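Opening-up checklist for the Rurville hall kitchen, with my comments

I've been doing the March walk-through at Rurville long enough that people have started asking me for "the list," so I'm typing it up properly this time. The items are short. The comments are me rambling, so skip them if you only want the boxes. I do it on a Thursday before the lunch crowd comes in, and I start at 8 in the morning with coffee in hand.

1. Outside door and ramp
Door opens fully and closes by itself. Ramp clear. Handrail doesn't wobble.
OK, with a note. The closer is slow again. It gets there in the end, but if you let go and walk off you'll leave a gap wide enough for a squirrel. I gave the adjusting screw a quarter turn and it's better. Check again next month.

2. Lights and exit signs
All exit signs lit. Battery lights come on when you press the test button.
OK. The one over the pantry stayed on for the whole test and I had to stand there with my thumb on the button feeling silly, but it passed.

3. Fire extinguishers
Pin in, needle in the green, tag signed, nothing stacked in front.
One fail. The kitchen extinguisher is fine. The one in the hallway had a folding cart parked smack in front of it, and I know I moved that same cart last time! I've put tape on the floor now. Please park it on the other wall.

4. Range and hood
Burners light, knobs turn off with a proper click, filters clean, fan runs.
OK, except for the back left knob, which turns without clicking. You can get it to off, you just can't feel it. I've written OFF on a label with an arrow until the new knob comes from Delić. Filters went through the sink and came out looking so much better than I expected (I should have done it in the fall, I know, I know).

5. Fridge and freezer
Fridge at 40 or below, door seals grip a slip of paper all the way around, nothing unlabeled.
Fridge OK. The freezer seal let go of the paper at the bottom corner, so that's on the repair list. Also, whoever owns the unlabeled tub of soup: it's gone. I gave it a week.

6. Hot water
Hot at the tap within a minute. Warning sticker still readable over the hand sink.
OK. I replaced the sticker anyway because the old one had gone pale and you had to squint.

7. Outlets and cords
Test button trips the outlets by the sinks, reset works, no cracked plugs, no cords across a walkway.
Two out of three. The outlet by the big sink tripped and reset just like it should. The one behind the coffee urn tripped and then wouldn't reset, so I've taped over it and the urn has moved to the other counter. Please don't peel the tape off! I'd like an electrician to look at it before anybody plugs anything in there.
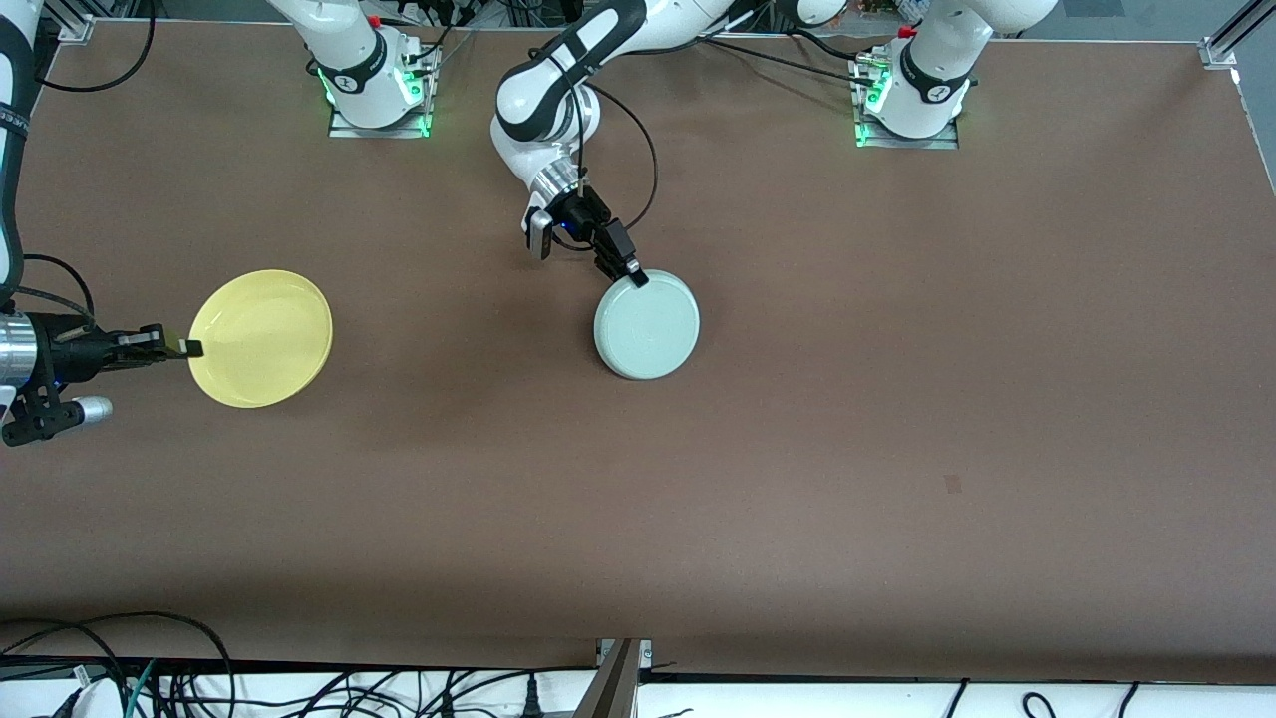

Kalliopi Radonjić: On item 7, we had the same outlet trouble at Cludham, and it was the outlet itself that had worn out, no wiring problem at all. Still worth paying for the visit. Could you add something about writing the breaker number on the cover plate? We spent half a morning flipping switches and killing the freezer by mistake.

Good idea, and I've added it. The breaker for the urn outlet is number 4, by the way, and it's now written on the plate in marker.

8. Floor
No curled mats, drains covered, no loose tiles, wet floor sign where people can find it.
OK after some fussing. The mat by the range had a corner that wanted to flip up, so I turned it over and weighed it down overnight with a can of tomatoes. Flat as anything now. The wet floor sign was in the closet behind the holiday stuff, and I've hung it on a hook by the mop.

9. First aid box
Burn gel, bandages, gloves, tweezers, all in date.
Short on bandages in the small size, as always. The burn gel was out of date and I've thrown it out and put in a new one. If you use the last of anything, write it on the pad inside the lid, please.

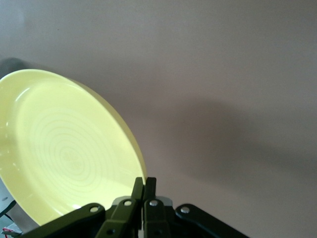

10. Shelves and dishes
Heavy things go low, and the tall rack has to be fixed to the wall. Ours is, and I pulled on it pretty hard to be sure. Then comes the slow part, which is going through the dishes for chips and cracks. I run a thumb along the rim and then tip each one toward the light, and the glossy ones like that yellow plate do need the tipping, because the pale rings in the middle can fool you into thinking you've found a crack. A crack wanders and usually heads for the edge. Anything chipped goes in the cardboard box by the back door and does not come back out, even if it's your favorite.

11. Cleaning supplies
Stored below food, caps on, original labels, nothing mixed.
OK. One spray bottle had lost its label, so I emptied it and tossed it. I couldn't tell you what was in it and I wasn't about to sniff.

12. Paperwork
Emergency numbers posted, last inspection sheet in the binder, sign-out sheet for keys up to date.
Numbers are posted by the phone. The key sheet has a blank line where somebody took the pantry key, and I'd love to know who. Milovan Karagiannis has the spare for now.

Still open: hallway cart, range knob, freezer seal, urn outlet, small bandages, pantry key. I'll go back over those six next month and leave the sheet in the binder, front pocket.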